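# Gadex: frequently asked questions

Last tidied in March. If your question is missing, ask in the channel and it may end up on this page with your dignity removed.

## General

**What does Gadex do?**

It sits between "pick up the wastebasket" and the motor commands. You give it a task, it asks Hasa what the world looks like, plans for both arms, and sends joint targets to the controller. When something goes wrong it writes a log, which you read in Erraji.

**So Gadex, Hasa and Erraji are three programs?**

Three repositories, one launch file. Gadex plans, Hasa looks, Erraji complains.

**Can I run it without a robot?**

Yes. Start with `--sim` and you get a floor, a basket and suspiciously good friction. Everything works in sim. Please don't put that in your report.

**Which branch should I use?**

`stable`. The branch called `stable-2` is older and less stable, and we have all agreed to rename it.

## Perception

**Why does Hasa lose clear plastic?**

Depth sensing and transparent plastic have never gotten along. The depth image gets holes in it, or a confident reading of whatever is behind the plastic. Hasa falls back on the color image to find the rim and fits an ellipse to it. If you turned off `use_color_rim` to save time, turn it back on.

**It found the trash but not the basket. Is that a bug?**

It's a Tuesday-grade nuisance that we file under "known." Crumpled tissues are bright and matte and easy to see, so the contents get a nice tidy cluster and the container gets a shrug. Set `container_first: true`, and Hasa will look for a rim before it gets excited about anything inside.

**There are extra obstacles on the floor in my map.**

Usually glare. Shiny film throws bright streaks, and the streaks wander when the robot moves its head. Raise `min_track_frames` to 18, which is high enough to drop most of them. Higher than that and real objects have to apply for residency.

**Does it know what the trash is?**

No, and it has never asked. A snack wrapper and a tissue are both "content."

## Planning and control

**Why use both arms for one light basket?**

A thin rim bends. Held from one side, the basket swings around the grasp and the planner's idea of where the mouth points goes stale. A second contact keeps it from turning. It also makes planning slower, so there's `--single-arm` for people with heavier baskets or lighter expectations.

**The two grippers are different. Does Gadex mind?**

Each arm has its own hand file with finger shape, limits and preferred contacts. Gadex reads both and decides who clamps and who braces. If you swap a hand and forget to swap the file, it will plan beautifully for the hand you used to have.

**What does `tilt_rate` do?**

It limits how fast the basket can turn on its side. The default is slow. People raise it, then come to the channel with questions about tissues.

**How long does a plan take?**

Long enough to doubt yourself. The time limit is 2 seconds per attempt, and Gadex makes 2 attempts before it gives up and says so in Erraji. Raising the limit rarely helps. Moving the base a little often does.

**Does the planner know about cables?**

Only as a fat padded tube along each arm. It doesn't simulate sag. If a path looks oddly polite near the wrist, the padding is why. You can shrink it with `cable_margin`, and you can also re-terminate the connector afterward.

**My arm stopped and the log says `FORCE_DISAGREE`.**

Each arm thinks the other one is pulling. Open the grippers one at a time, brace side first, then rerun the approach. Don't just clear the flag.

## Logs and tooling

**Erraji shows over 80 warnings. Should I worry?**

Filter by `first_seen`. It's nearly always one warning with a great many friends. If the top one is `CLOCK_SKEW`, fix that and ignore the rest.

**Can Erraji replay a run?**

Yes, with joint states, Hasa's detections and the planner's choices on one timeline. Video is stored separately, so load it first or you will be watching dots.

**Where do I send a fix?**

Open a merge request against `stable` with a replay attached. "Works for me" isn't a replay format.

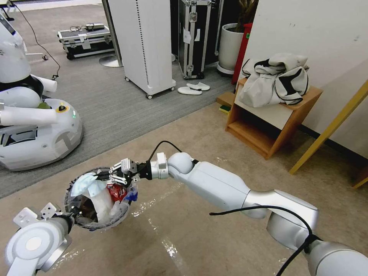 **Cillton Robot Software Group** | Manipulation and Tooling

Page source is in the `docs` folder of the Gadex repository. Typos may be fixed without review; defaults may not.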